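The Walo shelf kit and my paperbacks: a skeptic's notes

I have been rude about home robots on this blog for years, so when Kelechi Bassey offered me a loan of the Walo, I assumed it was a dare. Kelechi sells them through a small outfit called Hanholm, and the pitch is simple enough. You get an arm, a two-finger gripper, a wrist camera and a subscription, and the whole lot is supposed to put books away on a shelf without you in the room.

I have a lot of books and I hate shelving them. I also hate subscriptions, so it was going to be a close fight.
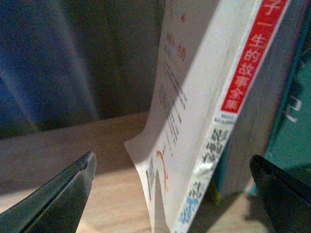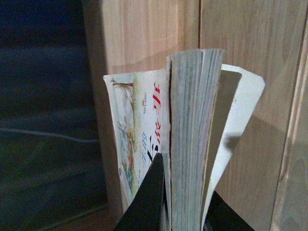

The Walo's wrist camera among the Chinese paperbacks. First one with the fingers open on either side of the book, second one with a finger pressed against the cover and spine.

Let me start with the brochure, which I read twice. It says the Walo "handles your library with a reader's care." I don't know which readers they asked. I fold corners and leave books face down on the arm of the couch, so maybe it was me.

It also says "any book, any shelf." Go to the back page and you find the footnote, and the footnote does most of the talking. Books under a certain thickness are not supported. Books over a certain weight are not supported. Dust jackets are "at the user's discretion," a phrase I would like to use the next time I break something at a friend's house.

So what's left is paperbacks. Fine. Paperbacks are most of what I own, and they are also the hardest thing you could hand a machine like this. A hardcover is a box. A paperback has ideas of its own. It leans, the covers curl, the pages spread out when you take hold low down, and the back cover wanders off in its own direction. Look at the second picture again and you'll see what I mean. That's a thick book held near the bottom of the spine, and the top of it is fanning open like it's trying to air itself out. I would have picked it up higher and squeezed from both covers. Kelechi says the low grip is normal and the software picks its own spot. I asked whether I could tell it to pick a better one. You can, on the Plus plan.

About the plans. The basic one costs 9 dollars a month and gives you the arm doing what it does out of the box. Plus is 90 dollars a year on top of that and gets you grip settings, the saved shelf map and something called Prukel, which is the part that is meant to read spines and sort by title. I had Plus on the loan unit. I'd be annoyed to pay extra for it. A machine sold for shelving books ought to come with the part that decides how to hold a book.

Prukel did well with my English titles and less well with the Chinese ones. Big characters on a plain red label, it got those. Anything in a brushy script, or anything where a finger was covering half the title, it asked me to type in. I typed in a lot. At one point on Sunday I had spent longer feeding it titles than it would have taken me to put the whole row back by hand, and I said so out loud to an empty apartment.

Speed: it's slow. I don't mind that as much as I thought I would. The arm also makes less noise than my dishwasher, and I'll give them credit there because I was ready to complain.

The fingers are black and taper toward the tip. I checked my covers afterward and couldn't find marks I was willing to blame on the robot. But my paperbacks were in rough shape to begin with, so take that for what it's worth. If you collect anything you care about, I would want to see it done on someone else's copies first.

I also had a short look at the Blomqvist, which is the obvious rival. It costs more up front and has no subscription at all. It's bulkier, it uses wide pads in place of fingers, and the setup took me most of an evening. I didn't have it long enough to say which one I'd keep. I can say I liked not being asked for a card number.

Hanholm claims the Walo was tested on 4000 books before launch. I asked Kelechi how many of those were paperbacks with bent covers. Kelechi promised to find out, and to be fair has always answered my emails so far, so I'll update this post if a number turns up.

For now the loan unit has 7 days left. I'm going to try it on the cookbooks, which are stained and swollen and which the footnote probably forbids. If you own one of these and pay for Plus with your own money, leave a comment. I'd like to hear from somebody who didn't get theirs for free.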